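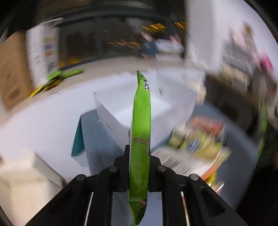
What does the Estmont Gripper Club do all evening?
Mostly we pick things up and put them in a box. A narrow green snack packet, held upright in the jaws with an open white box waiting behind it, is a fair sample of the glamour. We log every attempt, and last term's log ran to 437.

Do I need experience?
No. If you can work a pair of kitchen tongs, you're overqualified for the first month.

Can I eat the training materials?
Ask Dymphna Ó Flaithearta. She will say no.

Why packets and not blocks?
Blocks are easy. Packets bend, slide and sulk, and the Zurnberg contest in September uses packets.

How big are the teams?
Up to 8 people, of whom two will do the wiring and the rest will have opinions about it.

What if I drop one?
Write it down and go again. Our goal is 1000 logged tries before Zurnberg, and drops count.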